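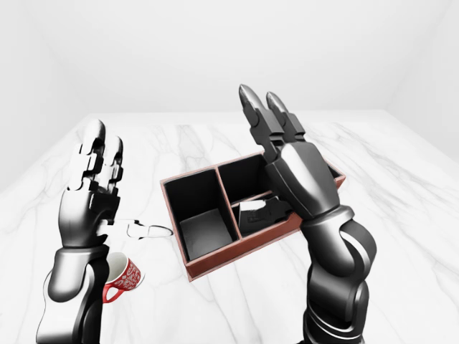

Teaching a robot to put the mug away

2/29/20 – By Emiko Ogura

Search Munik

Senthil Varghese has done this 1,279 times and still grins when a take goes well! His team at Skirnari is building a library of simulated mug-and-box demonstrations, each steered by a person wearing tracked gloves – two hands, five minutes at most. The clumsy ones stay in, too. "It learns heaps from a fumble," he says. Next comes a new mug angle, and 13 more takes before lunch.

Get Munik in your inbox. Sign up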